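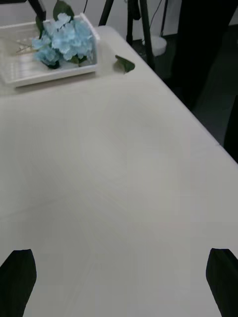
Safe Working Practice for a Small Tabletop Manipulation Cell

Student project report, Automation and Control option
Submitted 24 December 2018

1. Purpose

The project set out to write a set of working rules for the tabletop cell in the Illcombe teaching laboratory and to test whether students could follow them during ordinary pick-and-place work. The cell had been in use for one term with only the manufacturer's leaflet and a sheet of handwritten notes. The notes covered startup and shutdown. They said nothing about who may reach over the table, what to do with dropped parts, or how a changed setup should be recorded.

The report gives the rules in their final form, the reasons for the less obvious ones, and the results of the trial.

2. Documents consulted

Three published documents were read before drafting. ISO 10218-1 and ISO 10218-2 deal with industrial robots and with their integration into systems. ISO/TS 15066 gives further guidance on collaborative operation. They are written for manufacturers and integrators, and a teaching cell does not claim conformity with any of them. They were used for vocabulary and for the order in which hazards are considered: identify, estimate, reduce, check again.

The laboratory's own risk assessment form was kept. One column was added to it, headed "task object," for reasons given in section 4.

3. Equipment and task

The arm carries a two-finger gripper and a small camera mounted close to it. Control is by the Ralix program supplied with the teaching kit. Log files are written by Kioko, a script kept by the department. The work surface is a white table, and equipment stands on the floor behind it.

The task used for the trial was the handling of artificial flowers in and out of a shallow white tray with a ribbed floor. The flowers are light-blue hydrangea heads with green leaves. They were selected from the Tirnuveck object set on two grounds. A flower head is soft and irregular, so a poor grasp does no damage to the fingers. It also has parts that can separate, which makes it a fair test of the rules on loose material.

4. Hazards identified

4.1 Pinching between the fingers. The gap is widest when the gripper is open, and this is when a student is most tempted to place an object by hand.

4.2 Pinching between the fingers and the table. The arm can press downward if the table height in the program is wrong. A white surface gives the camera few features, so the height must be entered from a measurement.

4.3 Loose parts. A detached leaf can lie outside the tray, on the tabletop. The hazard is low in itself. The real concern is the reaction to it, which is to reach in and pick it up while the arm is enabled.

4.4 Stands and cables behind the table. Tripod legs are a trip hazard on the floor, and a hanging cable can be caught by a person or by the arm.

4.5 Unrecorded changes. Moving the tray by a small amount may turn a safe approach path into one that strikes the rim.

The added column on the form was needed for 4.3. The original form asked about the machine, the power supply and the room. It had no place for an object that may shed parts during the task.

5. Rules adopted

Rule 1. One person is the operator. The operator holds the stop button and does not reach over the table.

Rule 2. No hand crosses the table edge while the arm is enabled. Disabling is done by the operator and stated aloud.

Rule 3. Speed at the gripper is limited to 200 mm/s for all student work. The limit is set in the program and checked at the start of each session.

Rule 4. A part that falls outside the tray stays where it is until the attempt ends. It is noted in the log as "loose part" and removed with the arm disabled.

Rule 5. If a loose part lies on the planned path, the operator stops the attempt. It is logged as stopped and is not counted as a failure of the grasp.

Rule 6. The position of the tray is measured before the first attempt and after any contact with the rim.

Rule 7. Stands are placed behind the far edge of the table, outside the reach of the arm. Cables are routed so that none crosses the work surface.

Rule 8. Any change to the tray, the objects or the program is written in the log before the arm is enabled again.

6. Trial

The rules were tried in October. There were 38 sessions and 340 logged attempts. Each session was watched by a second student with a checklist of the eight rules. The observer did not speak during the session unless there was danger.

Breaches were recorded by rule. Rule 2 was breached 4 times, in every case to recover a leaf. Rule 8 was breached more often than any other, usually by a student who shifted the tray and meant to write it down afterward. No breach of Rule 1 or Rule 3 was recorded. No one was injured.

The first version of Rule 4 read "remove loose parts promptly." All the breaches of Rule 2 took place under that wording. It was replaced by the text in section 5, and none was recorded after the change.

7. Limits of the work

The observers were members of the same class and knew the purpose of the trial. Students are likely to be more careful when watched. The speed limit was not varied, so the report cannot say whether a higher value would be acceptable. Force at the fingers was not measured, as the laboratory has no suitable gauge.

8. Recommendations

The rules should be printed and fixed beside the stop button. Kioko should be changed so that a new attempt cannot be started until the setup field has been confirmed, which would address most breaches of Rule 8. A force gauge should be borrowed and hazards 4.1 and 4.2 assessed again with measured values. Rule 4 should be reviewed if the cell is used for objects with hard or sharp fragments.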